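Progress report to Murnlow – Setiawan project, showing household and table tasks by hand
20 November 2024
Prepared for Eamon Mac Carthaigh

Dear Eamon,

I send you the second report of the project. It covers the work since May. The first part is about collecting demonstrations, the second about training, and at the end there are two points on which we need your decision.

In May we still showed most tasks by remote control, with the operator at the desk and the arm in the next room. It worked, but it was slow and the operators were tired after one hour. Since then we moved the larger part of the work to the hand-held grippers from Brastico. The person holds the gripper and does the task directly, and the camera on the tool records it. We keep remote control only for the tasks where the force of the arm matters, for example opening a stiff drawer.

We have now 1,894 accepted demonstrations. Another 164 were rejected at checking, mainly for lost tracking when the tool was turned too quickly. Of the accepted ones, 854 are with bottles and cups. This is more than we planned for this group, and fewer than we planned for cloths and towels, which I explain below.

An important change is the place of recording. The first plan was to record everything in our laboratory, but the policy trained on that data did badly when the background was different. We therefore record also in furnished rooms, with sofas, armchairs and other things on the table that have nothing to do with the task.
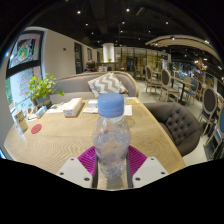 Do we still need remote control if the hand-held gripper is faster?
For a part of the tasks we do, as the hand-held tool lets a person make movements that our arm cannot repeat, and with remote control this cannot happen.

On training, the bottle policy is the most advanced. It can pick up a bottle, carry it and put it down upright in most of our trials on the arm. Pouring is not reliable yet. The arm begins to tilt at the correct moment but often stops too early, and I think our operators paused there too often when they showed it. We have asked them to pour in one movement – the new recordings are being checked now.

Cloths and towels are behind the plan. The Atell fingers we ordered for thin materials came late, and the first set did not fit the mount. We have made an adapter ourselves and recording started again, but I do not expect to reach the agreed number before the end of this period.

The two points for decision are these:

First, we ask to move 3 weeks of operator time from bottles and cups to cloths and towels. The total budget stays the same.

Second, we would like to delay the drawer task to the next period. The remote control station needs a new handle, and without it the recordings would be of poor quality.

I can send the full table of tasks if you wish it. The costs are in the separate sheet, as last time.

With kind regards,
Setiawan project office

2 comments | 3 shares

We use cookies to remember your settings. Accept | Manage

© 2024 Setiawan project. All rights reserved. Contact | Back to top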